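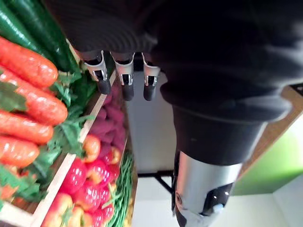

Three-fingered hand in its knit sleeve over the vegetable display, produce task.

Stavar Teleoperation Station — Frequently Asked Questions

Search the help pages Enter keyword Go

What is the difference between hand guiding and remote control?
In hand guiding the operator holds the arm and moves it through the task. In remote control the operator wears the glove and the arm follows. Both write the same type of recording. Produce tasks are taught by remote control only.

How many demonstrations does a new task need?
Plan on 400 accepted recordings for a single item type. The Farnard produce set holds 3,859 and covers the full display. Rejected recordings are kept in a separate folder and do not count.

How long should one demonstration be?
Keep it under 20 seconds. Split longer tasks at the point where the hand is empty.

Where should the hand be when recording starts and stops?

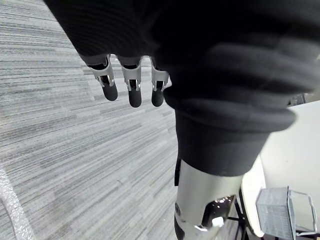 The rest pose is the start and end point of every recording. The arm must hold it for one full second before the pedal is released. Fingers point to the floor, as they do over the gray striped carpet, with the three black tips at nearly the same height. Check that the sleeve folds do not cover a fingertip — a covered tip cannot be checked from the wrist view. Keep the hand clear of the table before pressing the pedal.

Can two operators share one task?
Yes. Each operator calibrates the glove under their own login. Tuva Wallin maintains the operator list.

The arm lags behind the glove. What should I check?
Error 63 means the link has dropped packets. Restart the Dernen controller, then repeat the calibration. If the error returns, send the log to Vidar Torvik.

Was this page helpful? Yes (20) No (3)
Share 4 Comments 2

Related articles
Glove calibration, step by step
Replacing the knit sleeve
Reviewing and rejecting recordings
Saithong site: network settings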